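Pastura Pantry Packaging Notes
README and data card, second revision, April

What is in here

Pastura is a set of 1313 pictures and short written records of packaged pantry goods: biscuits, crackers, tea, dried fruit, a fair bit of soup. Everything was set out on a table, one or two items at a time, and written up afterwards by a person. The records say what kind of packet it is, what the largest lettering says, what state the packet is in and whether anything has been stuck over the original printing.

The first revision of this card said the set was "representative of the household pantry". I have taken that out. It represents the cupboards we had access to, and those belonged to people who like shortbread.

Folders

records - one text file per item
pictures - one or more per item, same name as the record
labels_added - items with a sticker, price tag or handwritten note over the packaging
old - the 400 items from the first pass at Clendholm, kept so that earlier results can be checked

Please don't mix old with the rest. The wording of the condition field changed between passes and the two can't be compared, whatever the Akolgo notes say about "light harmonization". I tried it. "Used" in the first pass covers everything from a rubbed corner to a box that had plainly been sat on.

Fields in each record

name: the product type in plain words, lower case
lettering: the largest words on the pack, copied as printed
brand: only if it can be read in the picture, otherwise blank
colour: the main colour or pattern, two at most
condition: crisp, worn, creased, crushed or torn
cover: none, part or most, for how much of the front is hidden by something stuck on
notes: free text, often empty

On the brand field: 900 of the records have it filled in, and I don't trust all of them. Some people recognized a packet from their own shopping and typed the name from memory. If the name isn't legible the field should be blank. I have cleared the ones I caught. Plarkedel, our in-house checking script, flags brands that don't appear in the lettering field, but it also flags plenty that are perfectly fine, so don't delete anything on its say-so.

On condition: people are kinder to boxes than they should be. A carton with a soft middle and a crease down one edge gets called "crisp" if the printing is bright. Tartan and other busy patterns are the worst for this, as the lines hide the dents. Check along the long edges before deciding.

Zdzisław Szulc went over the biscuit records on his own and changed many of them from crisp to worn. He also argued that a box should only be called crushed if the contents would be affected. I disagree, as we never opened anything, and a guess about broken biscuits has no place in a field about cardboard. His changes are in. His rule isn't.

Stickers and covers

This is the part of the set I would use with the most caution. A white label across the front of a pack can hide the brand, the weight and half the artwork, and still leave enough to tell what you're looking at.
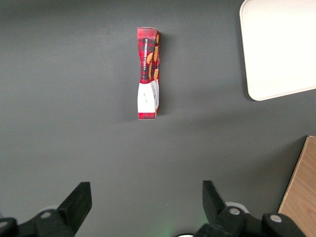 For items like the shortbread, the lettering field has VANILLA SHORTBREAD, the colour is red tartan, the condition is worn and the brand is blank. Cover was harder to settle. One person put "most" and another put "part", and both had a case, depending on whether you go by area or by what can still be read. We went with area. That gives "part" for any label that leaves the upper end of the front clear, even when the maker's name can't be found anywhere.

Writing on a sticker does not go in the lettering field. If it can be read, put it in notes. If it can't, write "marks, not legible" and leave it there. Several early records have confident best before dates taken from smudges, and I would ignore every one of them.

Known problems

Weights and ingredient lists are mostly unreadable and were not recorded.
Tea is over-represented.
A product type is sometimes taken from the artwork alone. Drawings on a packet are a poor guide to what is in it.
"Cookie" and "biscuit" are both used in the name field. Search for both.

Changes since the first revision

Condition went from three values to five. Cover was added. The claim about accuracy was removed until somebody can show me how it was worked out.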